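Fault Analysis Technician, Manipulation Test Group
Runley – Stunomley site
Fixed term, 17 months, full time, on site
Posted Feb 4, 2018

Runley tests robot arms and grippers for light tabletop work. The group is looking for a technician to take over an open fault investigation and, once it is closed, the fault log for the whole test floor.

Background to the post

The main test is ring stacking. An arm picks up plastic rings from a round white table and places them over an upright peg, or moves them to and from a shallow wooden tray. The parts are a children's stacking toy. They are cheap to replace and a bad grasp shows up at once, as a ring that tips, slides or lands off the peg.

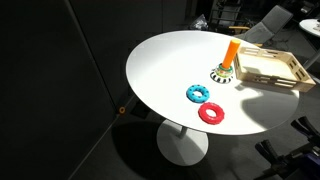
In January the group recorded a stop fault. On a stop command the arm joints held position as specified, but the gripper fingers went on closing for a short time after the controller had reported a full stop. The first case was found when a ring was squeezed out of the fingers after the operator had pressed stop. There were no injuries. Work with a person inside the marked area was suspended the same day and remains suspended.

The event logs for the last 1000 stacking cycles were then reviewed. In 107 of them the reported stop time and the finger position data do not agree. Most of the differences are small. The fault has been seen with both versions of the gripper firmware, and it does not depend on which ring is being held. It is more frequent when the stop arrives during the last part of a grasp.

Two explanations are being considered. One is that the grasp command is buffered in the gripper and is not cleared by the stop message. The other is a timing error in the Kahsay interface board between the arm controller and the gripper. Neither has been confirmed, and a firmware change made in the second week of January did not remove the fault.

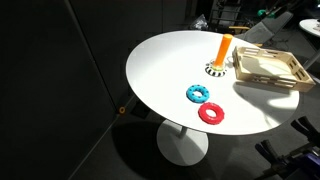 The investigation is led by Leopoldo Jaramillo. The technician will work with him daily and will have one bench, one test table and first call on the logging equipment. Testing continues with the floor area closed off and reduced gripper force – cycle rates are lower than normal for this reason.

Duties

Reproduce the stop fault under controlled conditions and record the command sequence for each case.
Measure finger travel after stop at a range of grasp positions, with and without a ring in the fingers.
Swap interface boards, cables and grippers between stations according to the test plan.
Inspect finger pads, mounts and cable runs before each session and sign the inspection sheet.
Reset the table between runs: rings, peg and tray to their start positions. 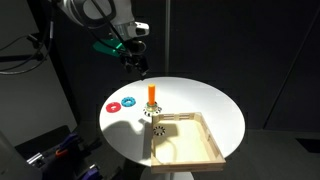

Requirements

Technical diploma or equivalent work experience in electronics, mechatronics or machine maintenance.
Experience reading serial or fieldbus logs and matching them to physical events.
Able to use an oscilloscope and a force gauge without supervision.
Working knowledge of lockout procedures and emergency stop circuits.
Clear written English. Fault reports are read by people who were not present.

Helpful but not required

Scripting in Python or similar.
Previous use of Kistitz logging software.

Applications

Send a résumé and one fault report you have written, with customer details removed, to Dagim Tilahun, Test Floor Manager, Runley, Stunomley site. Applications close at the end of February. Interviews include a practical task at the bench using a recorded log, lasting around 2 hours.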